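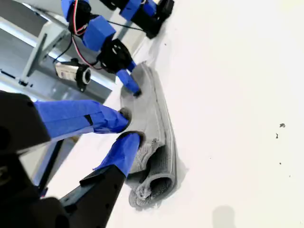

Fig. 1. Gray towel, folded, with one end rolled over.

Textile Care and Household Linens
Unit 4: Terry cloth and other pile fabrics

Read this handout before the lab session. Bring it with you, along with your swatch card and a hand lens.

1. What makes a towel a towel

Most bath and kitchen towels are terry, a woven cloth with extra yarn standing up from the surface in loops. An ordinary woven cloth has two sets of yarn: the warp, which runs the length of the loom, and the weft, which runs across. Terry has a third set, the pile warp, held under much less tension than the ground warp. When the weft is pushed forward in groups, the slack pile yarn buckles and forms loops.

The loops give the cloth more surface for water to reach. A flat cotton cloth of the same size holds less water than a terry one, and it is slower to pick up a spill.

Velour is terry with the loops cut on one side. It feels softer and takes printed color well, but the cut face does not soak up water as quickly. Waffle cloth has no pile at all. Its raised squares come from the weave, and it dries fast on the rail.

2. Weight

Towel weight is given in grams per square meter (gsm). For this course we use four grades:

Light: under 300 gsm. Gym, travel and kitchen use.
Medium: 300 to 450 gsm. Hand towels and everyday bath towels.
Heavy: 450 to 600 gsm. Bath towels for home use.
Extra heavy: over 600 gsm. Bath mats and some hotel goods.

The Lilora swatch on your card is 230 gsm and belongs in the light group. Look at it beside the Pascu swatch, which is heavier and has longer loops. Longer loops hold more water, but they also catch more easily on rings, zippers and rough skin.

To work out the weight of a towel you have at home, weigh it dry in grams, measure both sides in meters, and divide the weight by the area. Leave out the fringe if there is one.

3. Edges and ends

The two long sides of a terry towel are usually selvages or narrow hems. The short ends are cut, so they need a proper hem, turned twice and stitched. Many towels also have a flat band near each end with no pile. This band often shrinks more than the rest of the towel, and the end puckers.

Fraying begins where the stitching gives way or where a cut edge was turned only once. The ground yarns slide out first, then the pile comes with them. A frayed patch can be trimmed and rehemmed if the damage is narrow. Do not pull the loose yarns. A single pulled loop should be snipped level with its neighbors – it will not run the way a knitted stitch does.

4. Washing

New towels carry finishing agents that make them feel soft in the store and keep water out. Wash them once before use, with no fabric softener.

After that:
Wash towels apart from clothing with zippers or hooks.
Fill the drum loosely. Pile needs room to rinse.
Use less detergent than the package suggests in soft water areas.
Skip softener. It coats the fibers and lowers absorbency.
Dry fully before folding. Damp pile in a closed cupboard smells within a day or two.

Stiff towels are usually a rinsing problem. Run an extra rinse before trying anything else. Hard water leaves minerals on the cotton, and line drying in still air makes the stiffness worse. Shake the towel hard before hanging and again when you take it down.

5. Lab task

Cut a small square from each of the Lilora, Pascu and Droltis samples. Lay each one on the surface of a dish of water and time how long it takes to sink. Then wash the remaining pieces with softener, dry them, and repeat. Record both times on the sheet.

Samples are in the box marked 3597. Return the offcuts to the same box.

Write-ups are one page and are due 14 days after your lab session. Include a sketch of the loop structure as seen through the lens, with the ground warp, pile warp and weft labeled.

Next unit: Wool blankets and felting.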